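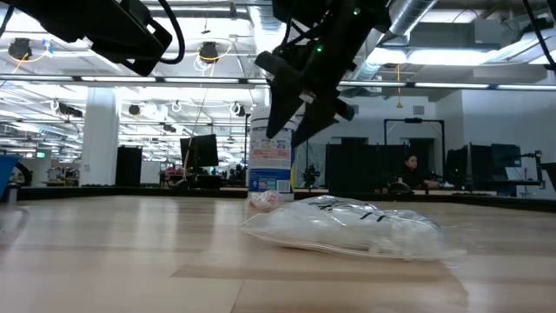

Kurby wants more arms, and would like someone to pay for the tables

Kurby, the packing automation firm, has put in its equipment request for the coming year, and the arms are the easy part. The plan asks for 5 new two-arm stations, to be chosen from bids by Echeverri and Covis, with a decision due in March.

Ada Zanetti, who runs equipment planning, says the last budget covered robots in loving detail and left out nearly everything they stand next to. Bins, trays and cable ties came out of a line called "sundries," which ran dry in three weeks. "We priced the fingers to the penny," she said. "Then we went looking for zip bags."

The new plan gives sundries a line of its own, with room for nearly 1000 bags and packets to practice on. Two-arm stations like the ones Kurby already runs, with black grippers over a butcher-block top, remain the standard.

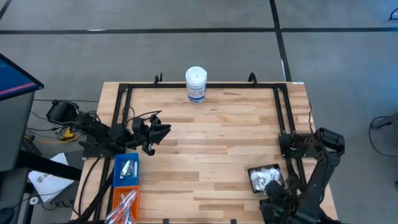 What the bidders are offering

Echeverri has the lower price and an 80-page quote, of which 3 pages concern the arms. Covis costs more but includes spare fingers – a point Zanetti has underlined twice. Both bids treat delivery dates as a matter of mood.

Soft, crinkly plastic bags will be the test item for both.

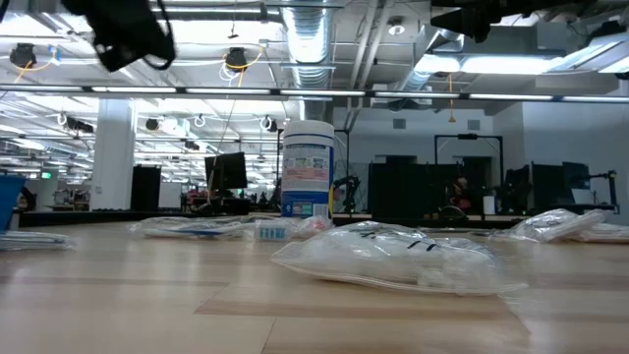

Next steps

Fandon, which leases Kurby its floor space, still has to approve the extra power outlets. It has asked for a drawing. Kurby has asked which budget line drawings come from.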